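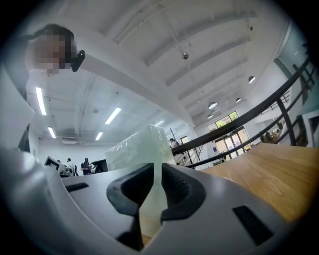 Workplace Interiors Group | Visit Reports

Visits > Open days > Pletis, upper floor

By Danica Vlachou, August

Pletis opened its upper floor to visitors on a Friday afternoon. I went to look at the layout, the lighting and the way the work tables are used. The building was refitted by Karagiannis, and the handout gave the total area as 3,596 square feet over 2 levels. I did not check the figure.

Visitors come up by the stairs. The upper level is bounded at that point by a black metal railing with vertical balusters, and the top rail follows a curve. A table with a light wooden top is placed close to the railing. From there the lower floor can be seen through the balusters, including a seating area that was in use during my visit. Glass doors and windows in the far wall of that level look out on greenery. The arrangement brings in a fair amount of daylight, but it also leaves an open path for sound between the two levels. I could follow parts of a conversation downstairs while standing at the rail. Anyone copying this layout should measure speech levels before assigning desks near the stairs.

A coat rack is kept by the stairs. It is a thin, dark model and takes up little floor area. For a full house in winter I would expect a second one to be needed.

Small goods are handled at the tables. The item I looked at most closely was a translucent pale green block in clear plastic film. The film was crinkled and gave strong highlights under the room lighting, which is worth knowing for any team that inspects wrapped goods by eye. A matte table surface helps, and so does moving the work a short distance to the side of the nearest light panel. 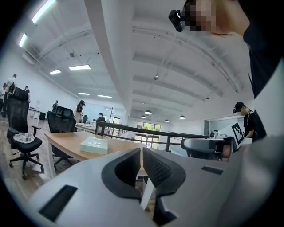
Lighting on the open-plan side comes from two kinds of fitting. Rectangular fluorescent panels are set along one part of the ceiling, and dome-shaped pendants hang deeper in the room. The ceiling and walls are white, as are the curved ribs that span the width of the ceiling. Thin cables and small fixtures hang from the ribs. I asked whether the panels and pendants were on separate circuits and was told they were, with the pendants normally switched on later in the day.

Seating is by black office chairs with mesh backs, at least one of them with armrests and a five-star rolling base. The table in this part of the room has a light wooden top and white metal legs. Storage was the weak point of the plan as I saw it. A chair seat was serving as a shelf, and a pale mint-green box had been left on the table. The staff use Wirkix to book table space, in blocks of 3 hours, but the system does not cover where things go between bookings. A low cabinet at the end of each table would be my first change.

The floor plan and the lighting schedule are in the group folder under Kilska, the name used for the refit. Comments on the acoustics section should reach me before the next meeting.

Contact: Workplace Interiors Group, Visit Reports desk | © Workplace Interiors Group | Back to top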